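Can a Machine Do Your Chores Yet?

Level: ages 9 to 12
Topic: Robots at home and at work

Some chores were handed to machines a long time ago. A dishwasher washes plates. A washing machine washes socks. Neither one looks much like a robot, but each does a whole job without help once a person has loaded it and pushed the button.

Look at the part the person still does, though. Someone has to carry the plates from the table, scrape them, and fit them into the rack. Someone has to pick the socks up off the floor. When the cycle ends, someone has to take everything out, sort it, and put it where it belongs. The washing is automatic. The picking up and putting away are mostly not.

This explainer is about that second part.

Why washing is easier than putting away

A washing machine works inside a closed drum. The drum is always the same size. The water comes in through the same hose. The machine does not need to know whether it is holding a shirt or a towel, and it does not need to know which way up the shirt is.

Putting away is different. Each object has its own shape, weight and place. A fork can lie in any direction. A cup might be upside down. A machine doing this job has to work out four things, in order:

What is the object?
Where is it, and which way is it turned?
Where can it be held?
Where does it go?

Then it has to do it again for the next object, which will probably be different.

People do all this so quickly that they do not notice. If you reach for a spoon, your hand starts turning to the right angle before it gets there. If the spoon slips, your fingers close a little tighter. You learned this as a baby by dropping things many times.

Practice worlds

Engineers often begin with a simulation. A simulation is a world built inside a computer, with its own tables, objects and rules. The rules copy real ones as closely as possible. Gravity pulls down. Two solid things cannot be in the same place. A push makes an object slide, and rubbing between surfaces slows it down.

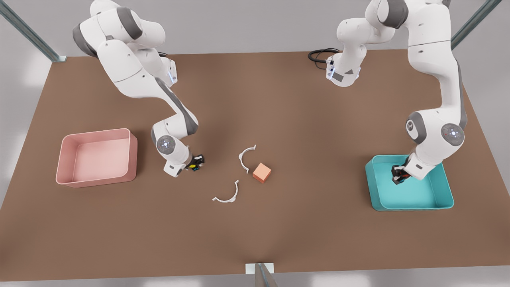

Sorting is one of the first chores taught in a practice world. It sounds simple: take the things lying around and put each one in the correct bin. It is the same kind of work as clearing toys off a bedroom floor, and it can be made harder a little at a time. A beginner's version might use only blocks. A cube is a friendly shape for a gripper, because it has flat sides that face each other, and the small orange one on the brown table could be squeezed from either side. The two white half rings near it are a harder problem. They are thin and curved, so the gripper has to come in at a useful angle and close on a narrow strip. With a pink bin at one end of the table and a teal one at the other, the machine also needs a rule that tells it which thing goes where. Two arms bring in one more rule, about staying out of each other's way.

A simulation has practical advantages. A dropped cup costs nothing. The table can be reset in an instant, with every object in a new spot. Many copies of the same practice world can run at once, day and night. At Desby, a small training program for warehouse arms, one sorting exercise was run 1,479 times before the program was tried on a real machine.

The trouble with real tables

A real table is never quite like the one in the computer. It may be sticky in one place. Sunlight from a window can make a white object hard to tell from a shiny surface. A cloth folds in ways that are slow to calculate and difficult to predict. Engineers call this difference the "sim-to-real gap," and closing it takes a lot of their time.

One way to close it is to make the practice world messy on purpose. The computer changes the colors, the lighting, the weights and the slipperiness from one try to the next. A program that has met many kinds of table has a better chance with a new one.

Homes and shop floors

Robots do better in workplaces than in homes. A workplace can be arranged to suit the machine. At the Clastuvach parts plant in Bustberg, an arm named Samir moves metal caps from a tray to a belt. The tray is bolted down. The caps are all alike. The lights stay on at the same brightness, and people stay behind a yellow line while the arm is moving. Samir handles about 400 caps an hour and can do nothing else. If a cap arrives upside down, the arm stops and a worker turns it over.

A home is not arranged for a robot. Chairs move. Cats walk past. Nobody bolts down the cereal bowls. The person who lives there also expects the machine to be safe around small children, quiet, and not too expensive - and a factory arm is usually none of those.

So, what can they do?

Floor vacuuming: yes, in many homes. The robot stays on one level and does not need to pick anything up. It can still get stuck on cords and rugs.

Mowing grass: yes, if the yard is fairly simple.

Moving identical parts in a factory: yes, and for many years now.

Sorting mixed objects into bins: partly. It works best when the objects are hard, separate and few.

Folding laundry: partly, and slowly. Machines have folded shirts and towels in laboratories, but a person is much faster.

Tidying a whole bedroom: not yet.

Try it yourself

Put 7 small objects on a table and set a box at each end. Choose a rule, such as "metal goes left, everything else goes right." Now wear a thick oven mitt and use only one hand. Pick up each object and put it in the correct box.

Do this 3 times. Write down which objects were hard to hold and which were hard to let go of. Then try again with one eye closed, and check whether your hand still lands where you meant it to.

Words to know

Gripper: the part at the end of a robot arm that holds things.

Joint: a place where an arm bends or turns.

Simulation: a copy of a situation, run on a computer.

Automatic: working without a person controlling each step.

Page last checked 2018-11-02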